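We use cookies to improve your visit. By continuing to browse this site you agree to our cookie policy. Accept | Manage settings

Teaching by demonstration, also called learning from demonstration or imitation learning, is a way of getting a robot to do a job by showing it the job and skipping most of the programming. I've been writing entries for this site long enough to have my favorites, and I'll admit this is one of them (last revised January 2021, so forgive anything that has moved on).

There are two main ways to do the showing. In the first, usually called kinesthetic teaching, you take hold of the arm and push it through the motion yourself while the joints record where they've been. It's oddly like teaching somebody a golf swing! In the second, teleoperation, you stay off to one side and drive the arm with a joystick, a hand controller or a smaller copy of the same arm. People often call the copy the leader and the working arm the follower.

Hand guiding is quick to learn, and you feel right away when you've bumped something. The trouble is that your own hands and elbows end up in the camera view, and a program that learns from video may take your sleeve for part of the job. Remote control keeps you out of the picture, but you lose the sense of touch, and beginners tend to close the gripper too early or come down a little beside the thing they wanted. 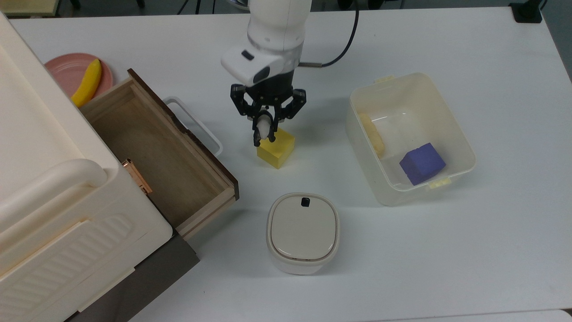
Most practice jobs are small household ones: pick up a block, put it in a bin, open a drawer, lift a lid. They sound dull, and I love them. A foam block forgives a hard squeeze, and a drawer has to be pulled along one line, so between them they ask for quite different skills. Good teachers move things between tries, too, so the robot doesn't just memorize one spot on the table.

How many tries does it take? That depends on the job and on the person. Ramil Cabrera, who taught me to drive an arm at the Kiani workshop in Oltlow, had me record 60 runs of one pick-and-place job, and then threw out 4 of them because I'd stopped halfway to think. (Pauses get copied along with everything else, so a robot taught by a daydreamer will daydream.) Berwyn Skyrme's Trernunby course notes make the same point and tell you to rehearse a motion before you record any of it.

See also teleoperation, and pick and place.

Sign up for our newsletter and get new entries in your inbox. You can unsubscribe at any time.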